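Teaching a walking robot to use the kitchen corner
An interview with Nuria Pacheco on the Gruvska project

Nuria Pacheco runs the household tasks group at Pludari, where a full-size humanoid has spent the summer between a table and a refrigerator. Her group's results came out in August 2022. We talked in her office, a short walk from the lab, and began with the room itself.
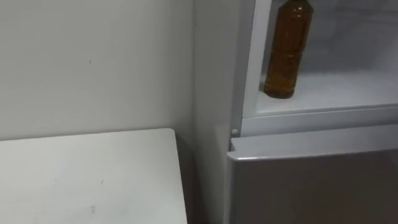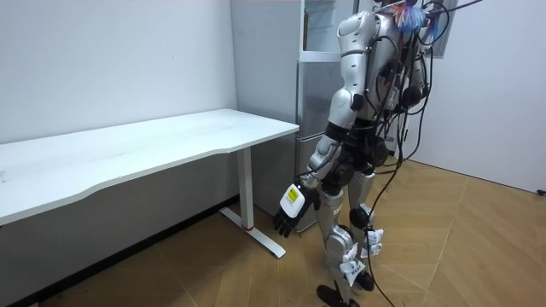
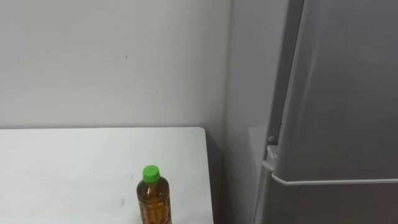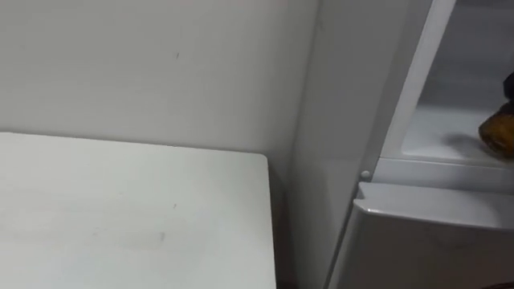 Pacheco says the main question behind Gruvska was a simple one. A robot learns a task from recordings of people driving it by hand. If it learns with one refrigerator and a few items, how much of that carries over when the items change?

"Most of the published work keeps the robot bolted down," she says. "You get clean numbers that way. We wanted the legs in the problem, so the robot has to get itself to the right spot before it reaches for anything."

The legs made things harder than the group expected. A robot on a fixed base always sees the table from the same point. A walking robot stops a little to the left one time and a little to the right the next, and the view from the head changes with it. In the first round of training the group dealt with this badly. They marked a stopping point on the floor, and the operator walked the robot to it every time.

"It looked great for a month," Pacheco says. "Then we took the mark away and the success rate fell to 49 percent. The policy had learned where the refrigerator was in the image. It had not learned what a refrigerator was."

The second round was recorded without a mark. Operators were told to stop wherever they felt they could do the job, and to stop badly now and then and correct it. Pacheco says those corrections ended up being the most useful part of the data. A run in which the robot takes a half step back before reaching teaches it what to do when it has come in too close. With the corrections kept in, the success rate on the same items went up to 86 percent. When the group cut them out and trained again on the rest, most of the gain went away.

She is careful about what counts as a success. An item has to end up on the shelf, standing or lying as it was meant to, with nothing else moved. If an operator steps in, the run is a failure, even if the step was only a precaution.

"You can get to 95 if you let yourself help," she says. "I have read papers where I think that happened. It's hard to tell from the outside."

The change of items gave mixed results. Drinks bottles were the easy part, and a bottle the robot had never handled was treated much like one it had. Soft food was another matter. Bread gives under the fingers, and the policy tended to close the hand as if it were holding something stiff. The group tried adding 20 new recordings for each soft item. That was enough for rolls but did little for anything in a thin bag.

I asked whether touch sensing would solve this. Pacheco thinks it would help, though she doesn't want to promise anything. The hand reports motor current, and for now the group uses that as a rough sign of contact. A proper fingertip sensor is being tested with Nornetico, a small company that makes parts for prosthetic hands. The first set wore out quickly and the second is due in the fall.

The other open problem is the door. Opening a refrigerator means pulling on something that moves in an arc while keeping your balance, and the seal lets go all at once. People lean into it without thinking. The robot has a separate balance controller that knows nothing about the task, and it reads the sudden release as a push. In the reported trials, the loading runs began with the door already open, and the paper says so in its second section.

"We got some criticism for that in review, and I think it was fair," Pacheco says. "Loading and opening are two different results. We had one of them."

Work on the door is now going on with a group at Echevarría that studies balance. The plan is to let the arm controller warn the balance controller a moment before the pull. Early tests in simulation look fine, but she puts little weight on them, as the simulated seal is much too gentle.

She would also like other labs to repeat the corrections test, which costs very little. Many groups throw away clumsy recordings before training, and she did the same for years.

"Keep them in a folder at least," she says. "Train once with and once without. If it makes no difference for you, I'd like to hear about that too."

The recordings from both rounds will be shared once the group has finished checking the labels. Pacheco expects the door work to take through next year.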